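September, workshop notebook, back room refit

Desk wall first. Pegboard is up, 107 cm off the floor to the bottom edge. Torquil wanted it lower, but the lamp arm hits it there.

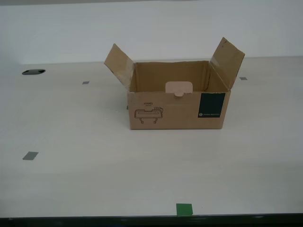
Which shelf takes the paper stock?

The bottom one, on the Fehr brackets. Benoît loaded it with 11 reams overnight and I measured no sag this morning.

Second coat of Komen white on the window side. Still patchy near the outlet. Valquíria says leave it until the trim is done. 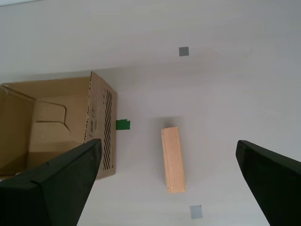
Lamp: the 500 lumen bulb is too weak for cutting work. Try the one from the hall before buying. Desk depth stays at 80 cm, deeper and the door won't clear the chair.

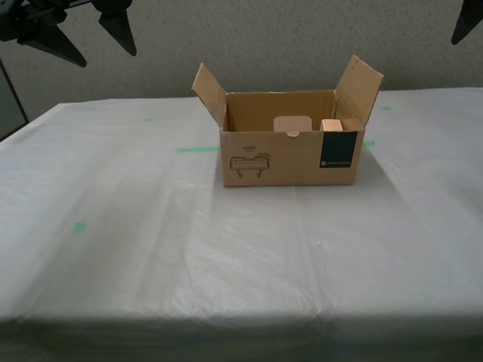 **Brumis Home Studio Club, Fit-out Team**

Left to do: cable tray, trim, felt pads under the drawer unit. Sheldon has the long drill bit, need it back before the tray goes up. Ask Keir about the Nenberg stool height, mine wobbles at the top setting.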